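The gripper week

So the plan for May was to get the whole arm reaching for things, and what I did for most of May was fuss with the gripper. I regret nothing. Well, I regret one Sunday.

For anyone new here: I keep a simulated cell at home, one arm in one tiled room, and I use it to try out pick routines before I bother anybody with real hardware. I call the cell Kokau, after a password hint I no longer have the password for. The room came out of a shared scene pack and I've been moving bits of it in and out ever since. The arm model has been fine from the beginning. The gripper has been a pain from the beginning.

The trouble started when I updated the physics settings for the whole cell in one go (don't do this) and the fingers began to creep. You'd tell them to hold open, and over a long run they'd drift toward each other, tiny bit by tiny bit, until a part that should have fit between them got clipped on the way in. I was 400 runs into a batch before I noticed! All of that went in the trash.

My first thought was the camera. I have it fixed to the wrist, looking out past the fingers, and if the mount is a hair off then everything looks as if it's closing when it's fine. So I spent an evening parking the arm in odd poses with the fingers open and nothing in them, saving a view from each, and laying the views over one another. 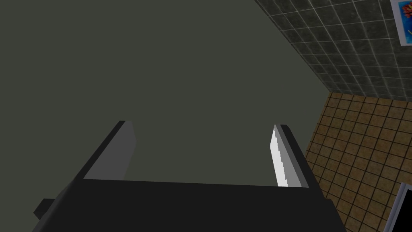

The mount was fine. I'd checked the one thing in the whole setup that I'd gotten right the first time, and I'd checked it very thoroughly, and by then it was past midnight.

The next day I wrote to Darius Ene, who I know from the old Plelbridge forum and who has looked after more grippers than anyone I've met, simulated and otherwise. He wrote back one line: "What's your damping on the finger joints?" I went to look and it was 2. It used to be 21. Somewhere in that big update I'd dropped a digit, and the fingers had been flopping around on almost no damping, with the position controller nudging them back and always landing a touch short. I'd like to say I laughed.

Putting the number back took no time. Then, naturally, I didn't trust it, and I did what Darius calls the Văduva routine (it's named for a workshop he used to go to, I've never gotten the full story). It goes like this. Open the fingers all the way, read the joint positions, write them down. Swing the wrist through its full travel, slowly, and read them again. Then do it fast. Then leave the thing holding still for 30 minutes of sim time and go make a sandwich. If the last reading matches the first, you're done. If it doesn't, you go back to the joint file and read every line out loud, which I've done too, and which my neighbors probably have opinions on.

It matched. I ran the whole thing again after dinner and it matched again, and I was so pleased that I went looking for something else to fix.
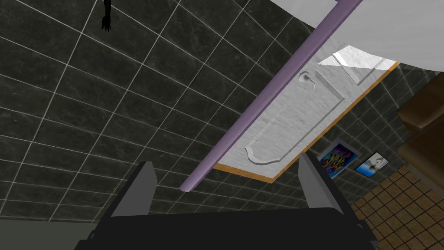

Contact settings were next on my list, and I'd been putting them off for ages. If the finger pads are too slick a part slides right out, and if they're too grippy it sticks to one side and swings around like a flag. Long round things are the worst for this. A block forgives you, but a rod will roll, tip and slither if the two pads don't behave exactly alike. I'd love to have the arm pick up that purple rod one of these days, the long one that runs across in front of the door, and I don't think I'm there yet. I've set both pads from one shared value now, so at least they can't disagree with each other.

The other thing I changed is boring and I recommend it to everyone. The finger joints, the pads and the camera mount each have their own small file now, and a script called Steltilberg (I was on a roll with names) compares them against the last good copy every time I start the cell. If a number moved, it prints the old one beside the new one and waits for me to press a key. It would have caught the missing digit in one second.

I still have to redo that batch. I'm starting it tonight with the old speeds, and if the fingers hold I'll try the faster wrist moves after that. Darius wants the joint readings from the long hold, so I'll put those up too once I've cleaned up the file.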